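About Kullham Primary School

Posted in August by Sumaiya Kumarasinghe, school office
Filed under: Our School > Who We Are

Kullham Primary is a two-form entry school for children aged four to eleven. We opened in 2000, when the infant school on Cluridmont Road and the junior school next to the church were brought together on one site. There are 14 classes, two in each year from Reception to Year 6, and 556 children on roll at the start of this school year.

Most of our families live within walking distance. A smaller number come in on the 2381 bus from Nollora, which stops outside the main gate at 8.25 in the morning and again at 3.35 in the afternoon. A member of staff meets the bus and walks the younger children to the playground. If your child uses it, please fill in the bus form at the office so that we know to expect them.

Our headteacher is Sabina Marikar. She joined us as a Year 4 teacher, became deputy head and took over as head when the previous headteacher retired. She still teaches maths to one of the Year 6 groups and is at the gate most mornings, so that is often the quickest way to speak to her. For anything longer than a few minutes, please book a time through the office.

The school day

Gates open at 8.35 and the register is taken at 8.50. Children who arrive after that need to come in through the main entrance and sign in. School finishes at 3.15 for Reception, Year 1 and Year 2, and at 3.20 for everyone else. Parents with children in both parts of the school usually collect the younger ones first and wait on the junior playground.

Breakfast club runs from 7.45 in the small hall. After-school club is in the Verstraete Room, next to the library, and closes at 5.45. Both have to be booked by noon on Friday for the following week. Late bookings go on a waiting list.

How we teach

Reading comes first in the infant classes. Every child in Reception and Year 1 has a daily phonics session and takes home two books, one to read aloud to an adult and one to share. From Year 3 there is a class novel each half term. Children learn French from Year 3 and have swimming lessons in Year 4.

We have a full-time special needs coordinator and a teaching assistant in each infant class. Junior classes share assistants across the year group. If you think your child may need extra help, talk to the class teacher first, who will bring in the coordinator if needed.

Homework is kept short. It is set once a week and is marked in class with the children. Spellings are sent home separately.

Starting with us

Reception places are given out by the council and the form is on the council website. For places in other year groups, contact the office directly. New Reception children come for two short visits in the summer term and meet their teacher, and in September they start on half days for the first week.

Uniform is a navy jumper or cardigan with grey trousers, skirt or pinafore. It does not need to have the school badge on it. Second-hand items are sold from the office at the end of each half term.

Comments

K. Dawe
Is the second-hand uniform cash only? Last time I had to go home for change.

School office
Cards are fine now as well.

Parent of twins
The after-school club page still has the old closing time on it, could someone update it please.

Jo in Nollora
My son started in Year 3 last year and settled in quickly. The bus form took two minutes.
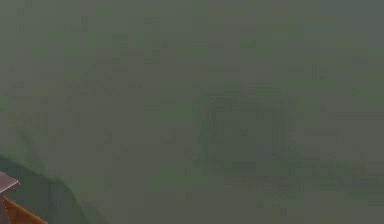 Can my child start breakfast club before they have finished their half days in Reception?

Breakfast club is open to Reception children once they are attending full days, so the earliest they can start is the second week of term.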